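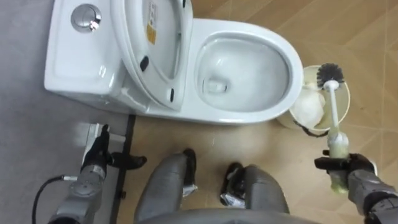

Workshop > Robots > Home builds > Teaching a grip on a thin handle

How to teach a two-arm robot to hold a toilet brush

This tutorial is from our shared workshop in Ketville. It explains how I prepare the brush, how I set the gripper and how I record the first movements. It does not explain the scrubbing, for which I will write a second page when I am satisfied with it.

You need a robot with two arms and parallel grippers, a camera at the head, a normal toilet brush with a long handle, and an open holder in the form of a cup. Do not buy a holder with a lid. I lost one whole evening with such a holder from a shop in Witham.

1. Prepare the handle

A plastic handle is smooth and round, and the fingers of the gripper are hard. If you close them directly on the handle, the brush turns slowly and the head goes down. So I wrap the lower section of the handle with a thin translucent material. Wrap it tightly and in one direction. The wrapped part must be longer than the fingers are wide, so that a small error of position does not matter.

2. Prepare the place

Lift the seat and the lid before the robot comes near. Put the holder beside the front of the bowl, on the side of the arm which will do the work. With us it is the right arm. Check also that the cables of the other arm can move freely and do not catch on anything near the tank.

The floor in our test corner has two surfaces, one gray and one with a wood pattern. Keep the holder completely on one of them. When it stood on the border it was leaning a little, and all my saved positions were wrong.

3. Set the grip

Begin with the brush held upright, bristles up. I know this is not how one cleans. But in this position the weight is directly over the fingers and you can see every small slip.

- Open the gripper to 65 mm.
- Move the fingers to the middle of the wrapped section.
- Close slowly, at force level 2.
- Wait a moment, then tilt the wrist a little toward the bowl and back.
- If the brush has turned, raise the force by one level and repeat.

In my setup level 4 is enough. With a higher level the wrap becomes damaged and must be made new.

4. Park the other arm

The left arm has no task in this exercise. Leave its gripper open and low, in front of the toilet and away from the bowl. In an earlier version I parked it above the tank, and it covered the view of the head camera each time when the robot leaned forward.

5. Record

I record short episodes, each with only one action: close, tilt, or release. In March I had 252 of them, and I deleted those where I had corrected the arm with my hand. Save the position of the holder with every episode. I forgot it for the first 9 and could not use them later.

If the camera loses the brush against a white background, change the light first and the software after. Our overhead lamp makes reflections on the ceramic, and a simple paper shade on the lamp helped more than two days of changing parameters.

14 comments | 37 shares

Related
Making soft finger pads from bicycle tube
Cable routing on the Messina arm, part 2
A cheap floor stand for the Dresstead base
Which force level for which object: my table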